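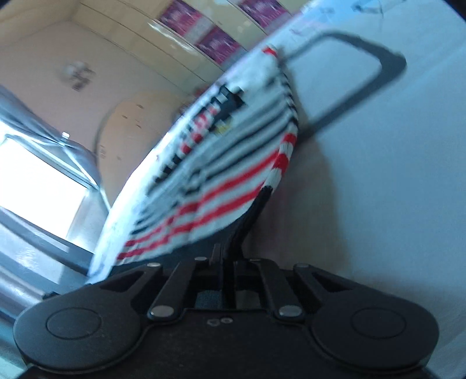

Never hang a sweater, Sirkka Halonen told me before I had even got my coat off, and she has gone on telling me ever since. Stripes are the worst for it, she says. Put a striped knit on a hanger for one winter and the bands start to sag like old bunting.

So I fold mine on the bed, where there's room to lay a long piece of ribbing out flat and let the red and black bands settle across the pale wool. I picked up the habit at Skurkholm, in September, when I had 26 knits to put away and one small chest to put them in — and I must say I've grown fond of the job. It's slow, and it's soft on the hands, and the radio can be on.

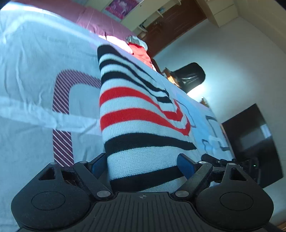

Should a knit be folded or rolled? Fold the heavy ones, and roll anything thin enough to spring back by itself.

Cúc Từ keeps hers in cotton bags, 18 at last telling, with a bit of cedar in each.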